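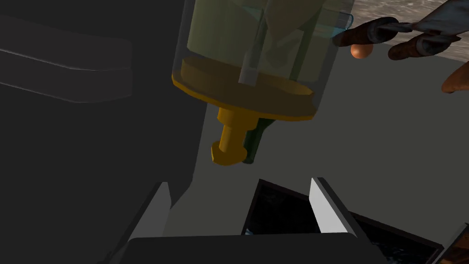
## 4. What people do with the last of it

Our third question concerned leftovers. Earlier work on household food has mostly asked how much gets thrown out, and it has asked this of people who know perfectly well what the right answer is. We asked instead about the stage before that, when a thing is neither food nor garbage and lives in the refrigerator under a plate. Following Kalniņš, we call this the waiting period.

The 49 households in the Padura sample kept a kitchen diary for 30 days. Participants wrote down every item put away after a meal, who put it away, and what became of it. After we removed duplicate entries and one long complaint about a brother-in-law, 748 items remained. Coding was done by the second and fourth authors (Cuautle and Polat), who disagreed chiefly over soup.

### 4.1 Length of the waiting period

Items that somebody had cooked from scratch waited longer than items that came from a store or restaurant. We had predicted the reverse, on the theory that people would want to eat the better food first. The diaries suggest a simpler account. Throwing out a bought salad costs its price, while throwing out a stew made by one's mother requires a decision, and decisions of this kind were put off until the stew made them itself.

Diary writers also tended to describe the waiting period in the passive voice. Rice "got left." Beans "were forgotten about." Only cake was ever eaten by a named person, usually someone other than the writer.

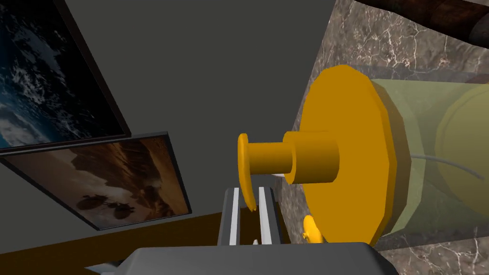

The same pattern held when we split the sample by household size. Couples were the most orderly keepers and, by their own account, the least happy about it. Households of five or more rarely recorded a waiting period at all, and several stopped filling in that column by the second week.

### 4.2 Who decides

In most homes one person did nearly all of the discarding. This person was seldom the one who had put the item away. Işık's term for the role, the closer, has the advantage that participants understood it at once and could point to theirs across the room. Closers reported checking the refrigerator early in the morning, before anyone was up to argue.

We also asked where an item stood in the hours before it was put away. The counter was the usual answer, and the counter was a crowded place. Food sat there beside mail, tools, keys, and whatever had come out of a child's backpack, and entries from such kitchens were more likely to end with the word "oh."

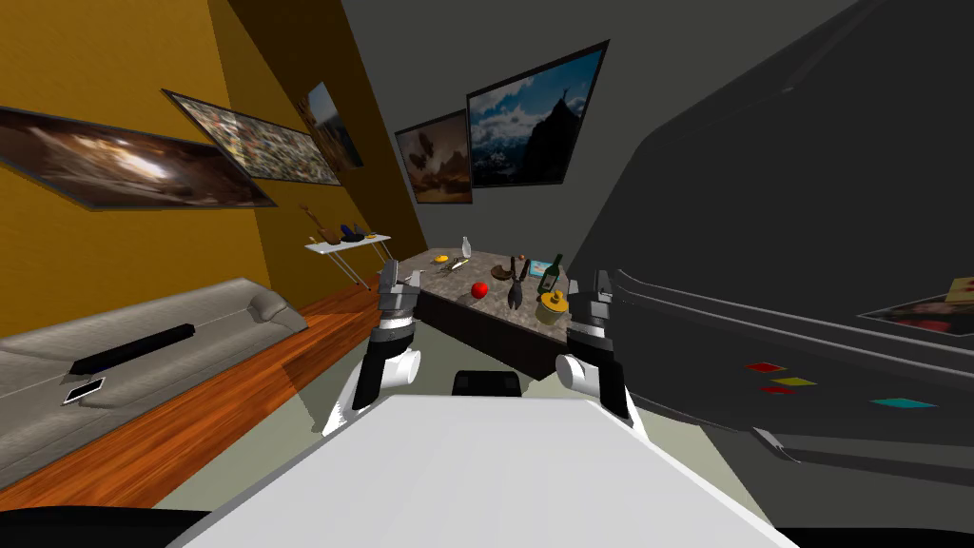

**Figure 4.** Kitchen island with mixed small objects, including an apple and a pair of pliers (simulated view).

Değirmenci reports a similar mixing of food and non-food objects in the Serkance interviews, though her participants were asked to tidy up before the visit and ours were asked not to. We can't say which instruction was followed more faithfully.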